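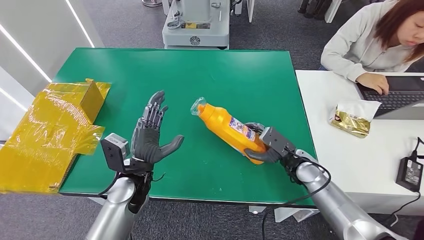

Week 6: Bottles, deposits, and why people bring things back

Housekeeping first. The reading response is due Thu 15 May, before class, on paper please. I know, I know, paper. I read better with a pen in my hand and you'll get more comments out of me that way. If you're one of the people who switched into this section late, the packet is in the tray outside my office and you want pages 32 to the end.

Where we left off

Last time we talked about garbage as a thing towns pay for without really seeing the bill. You throw something out, the truck comes, and the cost shows up months later inside a tax or a fee with ten other things in it. I asked you to think about what would change if the price sat right on the object. A bottle deposit is pretty much the cleanest version of that we have, so I'm spending the whole session on it.

How a deposit works

You pay a little extra at the register. You get it back when you return the empty. If you never return it, somebody keeps your money, and who that somebody is turns out to be one of the big fights in every deposit law I've ever read. It can be the bottler, it can be the state, it can be a fund that pays for the return centers. Put a star next to that in your notes because we'll come back to it when we do the Akville case.

Some words I'll be using all day:

Deposit: the extra you pay up front.
Redemption: turning in the empty and getting the deposit back.
Redemption rate: the share of bottles sold that get turned in.
Handling fee: what a store or center is paid for each empty it takes in, on top of the deposit it hands back to you.
Unclaimed deposits: the money left over from bottles that never came back.

Students mix up the deposit and the handling fee every single term. The deposit goes around in a circle and ends up back in your pocket. The handling fee is a payment for work (sorting, storing, mopping the sticky floor). Keep those apart and the rest of the unit is a lot easier!

Refill or recycle?

These are two different systems that both use deposits, and the readings are sloppy about it. In a refill system the bottle gets washed and filled again, so you need sturdy bottles, a standard shape, and a washing plant close enough that the trucking doesn't eat up all the savings. In a recycling system the bottle gets crushed or shredded and turned into material for something else. Shape matters much less there. Color still matters, though. Clear plastic is easy to sell because it can become nearly anything, while strongly colored plastic has fewer buyers and often ends up in darker products where the color doesn't show.

I used to think refill was obviously better and I taught it that way for years. I've softened on it. Over short distances with heavy use it looks great to me, and over long distances with bottles that only make a few trips it gets murky fast. Argue with me about this on Thursday if you want, I like that argument.

The Akville case

Akville is a small town, one grocery store, and a return center out by the county road. Before the deposit started, the town did a litter pickup along the river path and logged 700 drink containers. They repeated it on the same stretch the next August and logged 204.

Before you write "the deposit worked" in the margin, look at the packet again. The first pickup was in spring, after a whole winter of stuff building up under the snow. The second was at the end of a summer when the path had been mowed and picked over several times. So how much of that drop belongs to the deposit? I don't know, and the report doesn't really know either, although it sounds very sure of itself in the summary. What would you want to measure in place of what they did? Same month both years, for a start. A second path in a town with no deposit would be even nicer.

Now the star. In Akville the unclaimed deposits went to the bottler for the first stretch of the program, then the rule changed and they went to the return center. Think about what each of those does to people's behavior. If I keep the money every time you forget, how hard am I going to work to make returning easy for you?

Otov, more briefly

Otov tried the same thing with no return center at all. Stores had to take everything back at the counter. The big stores managed it fine. The little ones had no back room, and you can imagine the smell by July. Within a couple of years the smallest shops had an exemption, and then shoppers out on the edges of town had nowhere close to bring their empties. Read the Otov section for the map on its last page, mostly. The writing is dull but the map is terrific.

Who does the returning

We tend to picture a household dragging a bag back to the store on Saturday. A lot of the returning in any deposit system is done by people who collect bottles other people left behind. For them it's income, sometimes a big part of it. The Farouk packet (blue cover) has interviews with collectors and I'd like everybody to read at least two of them. Pay attention to what they say about opening hours, about carrying weight, and about being treated decently at the counter. It changed how I think about convenience. Convenient for whom?

For your response

Pick one of these and write about a page.

Should unclaimed deposits go to the bottler, the government, or the return centers? Use Akville, and say what you'd expect to change.

Redesign the Akville litter count so that you'd trust it.

Take one problem described in the Farouk interviews and suggest a rule that would fix it. Tell me who would pay.

Next week we do scrap metal and the Pumden yard. Wear closed shoes, and bring a jacket even if it's warm in town.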